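カテゴリ：職場・現場の話 ＞ 中古PC・リユース ＞ 自動化

中古PC再生ラインにロボットが入った職場の人いますか

1 名前：nejimawashi
法人のリース上がりPCを再生する工場で働いています。検品、分解、部品取り、清掃、再組立までやっていて、分解班は17人です。
3月からCPUの取り外しと載せ替えの工程にロボットアームが入りました。システムはKiteckというところのもので、今は3台動いています。
会社の説明では人は減らさないとのことでしたが、分解班から3人が検品に回りました。同じような職場の人がいたら、入れてから何が変わったか教えてください。

2 名前：hokan_tana
うちは倉庫寄りの仕事なので直接は関係ないけど、検品に回った人の時給はそのままですか。そこが一番大事だと思う。

3 名前：nejimawashi
＞2
基本は同じです。ただ分解班には技能手当がついていたので、その分は下がりました。半年は据え置き、その後は面談で決めるそうです。

4 名前：Somogyi組
それは実質の賃下げです。据え置き期間が終わる前に書面でもらっておいたほうがいい。
うちの会社はSomogyiの搬送機を入れたときに口頭の説明だけで済まされて、あとで担当が替わったら話が通じなくなりました。

5 名前：grease_2
分解班にいた側の意見として書きます。CPUの抜き差しを一日中やるのは目と首にきます。ソケットのピンを曲げたら基板ごとだめになるし、誰がやったか記録も残る。機械がやってくれるなら自分は歓迎です。
手当の話は別にちゃんとやるべきだと思います。

6 名前：hokan_tana
＞5
機械がピンを曲げたときは誰の責任になるの？

7 名前：nejimawashi
＞6
今のところ工程の不良として計上されて、個人にはつきません。人がやっていたときは個人の記録に残っていたので、これは正直に言って楽になりました。
ただ、止まったときに復旧する人は決まっていて、その人の負担が増えています。うちではオビンナ・オケケさんという人がほぼ一人でやっていて、休憩中も呼ばれます。

8 名前：ライン長見習い
管理する側です。うちは別メーカー（Taltix）ですが、復旧が一人に集中するのは同じでした。
対策としては復旧手順を紙一枚にして、班の全員に一回ずつやらせました。覚えたがらない人もいました。自分の仕事を取る機械の世話はしたくない、と面と向かって言われました。

9 名前：grease_2
その気持ちはわかるけど、覚えた人のほうが残れるんじゃないですか。

10 名前：Somogyi組
＞9
その理屈で手当なしに仕事を増やされるのを見てきました。復旧をやらせるなら職務として書いて、金額をつけるべきです。善意でやる話ではない。

11 名前：ライン長見習い
＞10
そこは同意します。うちは最終的に復旧担当の手当を作りました。金額は大きくないです。つけてからは希望者が出ました。

12 名前：mado_giwa
速さはどうなんですか。導入の営業だと人の何倍とか言うけど。

13 名前：nejimawashi
＞12
一台あたりだと人より遅いです。慣れた人の手には全然追いつきません。その代わり昼休みも動きます。
先週のCPU載せ替えは3台合わせて736個でした。人がやっていた頃の同じ工程より少し少ないくらいです。会社は夜間も動かすつもりらしく、そうなると数は逆転すると思います。

14 名前：hokan_tana
夜間は無人でやるんですか。

15 名前：nejimawashi
＞14
一人残す案と無人の案があって、まだ決まっていません。電気系のものを無人で動かすのは自分は反対です。班の中でも意見は割れています。

16 名前：mado_giwa
結局、人の手で残っている作業は何ですか。機械が得意なところと苦手なところが、聞いていてもよくわからない。

17 名前：nejimawashi
＞16
作業台の様子を貼ります。
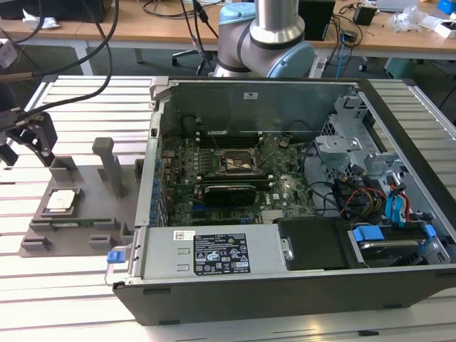 人の手に残ったのは前後の段取りです。分解班の仕事は、筐体を台に寝かせて側板を外し、機械が手を出せる状態にするまでと、終わったあとの配線と蓋閉めになりました。ソケットの上を細い黒い線が横切っているのが見えると思いますが、こういう線の扱いは機種ごとに違うので人が見ています。CPUは左のグレーの治具に置きます。治具は3Dプリンタで作ったもので、型が変わると作り直しです。ドライブ側の赤や黄や青のケーブルも、さばくのは人です。

18 名前：grease_2
線が多い機種は面倒ですよね。うちにいた頃も線をよけるほうがCPUを外すより時間がかかりました。
あと治具を誰が作っているのかが気になります。外注ですか。

19 名前：nejimawashi
＞18
最初の分は業者で、途中から社内です。分解班にいたリゼル・チャウケさんが作図を覚えて、今は生産技術に籍が移りました。班の中では一番うまく動いた例だと思います。給料も上がったと本人から聞きました。

20 名前：Somogyi組
一人そういう人が出ると、会社はその一人の話ばかり説明会でするようになります。17人のうちの一人です。残りの人の手当が下がった事実は変わらない。

21 名前：grease_2
＞20
それはそうだけど、一人も出ないよりはいいでしょう。何でも会社の策略みたいに言われると話が進まない。

22 名前：Somogyi組
＞21
策略とは書いていません。書面にしろと書いています。

23 名前：ライン長見習い
二人とも間違っていないと思います。自分の経験では、段取りの作業を「簡単になった仕事」と会社に見られるかどうかで差がつきました。機種ごとの線の処理や治具の合わせは経験が要るのに、評価表に項目がない。うちは項目を足してもらうのに一年近くかかりました。面談があるなら、その前に班で作業を書き出して持っていくといいです。

24 名前：nejimawashi
ありがとうございます。評価表は確かに前のままで、「CPU脱着の速度」という項目がまだ残っています。今は誰もやっていない作業です。班長に話してみます。
手当の据え置きについては書面を頼みます。

25 名前：mado_giwa
やっていない作業で評価されるのはひどい。面談が終わったらどうなったか書いてください。

26 名前：nejimawashi
＞25
面談は来月なので、そのあと書き込みます。夜間運転の件も決まったら一緒に。

お問い合わせ ｜ 利用規約 ｜ © 2021 現場の話掲示板 ｜ ページの先頭へ戻る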